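Ticket: Office wifi drops every afternoon
Status: open
Router: Purix, two Atuler extenders

Thursday, 9:40. Drops started again after lunch yesterday, same as all week. Laptops show full bars but no pages load. Rebooted the router, fine for 4 hours, then dead again.

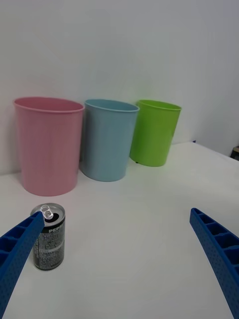
Moved the break room extender to a different outlet, no change. Swapped the network cable, no change. Signal in there is good, even down by the white table with the pink bin and the light blue one. So not a range problem. Pings to the router are OK, pings past it time out.

Checked the log on the router. Error 599 over and over, right before each drop. Nothing in the Tokano help pages for that code — only a forum post saying to turn off auto channel.

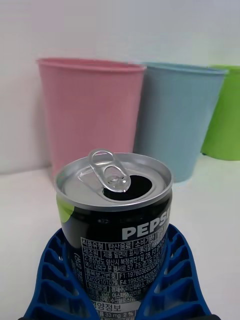 Turned off auto channel. Set it to 9 by hand. Still droped at 2, right on schedule. Phones on the guest network lost it too.

Called Cocco (our provider). On hold forever. They see the modem going offline on thier end and want to push new firmware tonight.

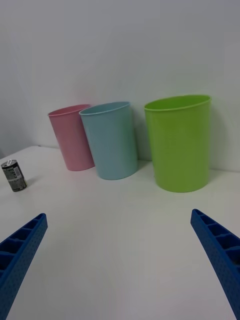
Leaving the router alone until then. If it drops again tomorrow they send a tech — please don't reboot anything, they want the log intact.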